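La lavandería Wallner abría a las seis y Leonie Berchtold llegaba siempre antes, cuando en la calle solo estaba encendida la panadería. Llevaba 21 años doblando ropa de otros. Sabía doblar una sábana bajera sin mirarla y sabía también que la empresa Cumen quería venderle al dueño un aparato que hiciera lo mismo.

El comercial se llamaba Laslow y vino un domingo, con la persiana a medio bajar. Puso el portátil encima de la secadora grande y enseñó una tabla. El sistema doblaba toallas, paños y servilletas. Con las toallas tardaba 49 segundos por pieza.

- ¿Y las camisas? - preguntó Leonie.

- Las camisas están en desarrollo.

- ¿Y lo que sale de la secadora hecho un nudo?

Laslow pasó dos páginas y no encontró la que buscaba. Dijo que en Jomitz, donde tenían el taller, trabajaban en eso todos los días, y que si quería podía ir a verlo. El dueño dijo que fuera ella, que entendía más. 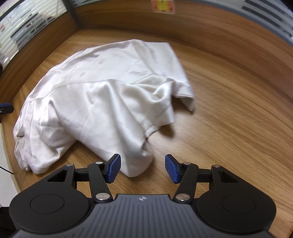 Leonie fue en el autobús de las nueve, con el bolso en las rodillas y un bocadillo que no se comió. Le dieron una silla y un café. Lo que más le interesó fue la tela: blanca, con un brillo suave, amontonada sobre la mesa de madera, llena de pliegues hondos, con un dobladillo recto asomando por arriba. Ella habría tirado de ese dobladillo. Es lo primero que se busca, un borde que no engañe, y desde ahí se llega a la esquina. Se lo dijo al técnico y el técnico lo apuntó.

- ¿Cuántas veces lo han intentado? - preguntó.

- Con esta clase de tejido, 723.

- ¿Y cuántas bien?

- Depende de lo que llame usted bien.

Leonie llamaba bien a que la clienta no volviera a quejarse. Se quedó hasta la hora de comer. Vio doblar un paño de cocina, despacio y bastante recto, y luego otro que acabó en el suelo. El técnico lo recogió sin decir nada, como hacía ella cuando se le caía algo.

De vuelta en Wallner, el dueño le preguntó qué tal.

- Para las toallas del gimnasio, puede - dijo ella -. Son todas iguales. Para lo demás, todavía no.

- ¿Y cuándo?

- Eso pregúnteselo a Laslow.

Había una cesta sin tocar junto al mostrador, las sábanas del hotel. Leonie se lavó las manos, sacó la primera, buscó el dobladillo con los dedos y sacudió la tela hacia delante.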